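Storing mixed beads and small metal pieces in one box on a bedside table

Posted in Home > Storage and Tidying by Rajitha Gazi

I have a square box, black outside and white inside, with a lift-off lid. It lives on a small white table beside the bed and takes keys, bead strings and whatever comes out of pockets. Every time I want one item the whole lot comes out in a knot. Is it worth fitting dividers, or should the beads go somewhere else? The box is 45 mm deep inside. I would prefer not to buy a second one. 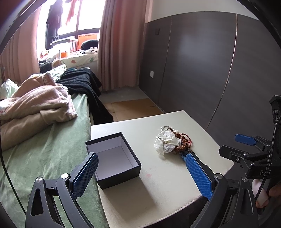 Strings are the main difficulty. A plain ring will lift out of a pile, but once a tassel or a loose thread has gone through it, everything follows. The brown beads in mine are twisted through the rest, with a thin red string tied among them and a blue tassel at the front. The papery white pieces are also in there and I don't want them crushed.

3 replies

Teun Smits
Dividers will not help if the strings are longer than the compartment. They climb over. Separate by type first:

Strung items: lay flat, fold once, close with a small paper clip or a twist of thread. Do not coil them round anything metal.
Rings and keys: one shallow tin or a matchbox tray, placed inside the box.
Fragile pieces: on top, in tissue, never underneath. 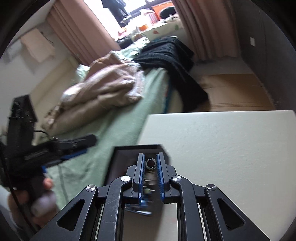

Load in order of weight, so metal goes at the bottom and the strung items sit above it. If you do want dividers later, cut them from stiff card 3 mm lower than the inside depth – in your case 42 mm – or the lid will ride up. Two strips slotted into a cross are enough. No glue is needed if the ends fit tightly against the walls.

To untangle what you have now, work on a flat surface and free the tassel first. Pulling on the beads only tightens the knot.

Sunil Samarakoon
Just hang the beads on a hook.

Afshin Asadi
Agree with Teun on the order, less so on paper clips. They mark thread if left on for long. I use a strip of soft cotton tied loosely. Also check the cord on the beads while they are out; if it has gone fluffy near the knot, restring it before putting it back in with keys.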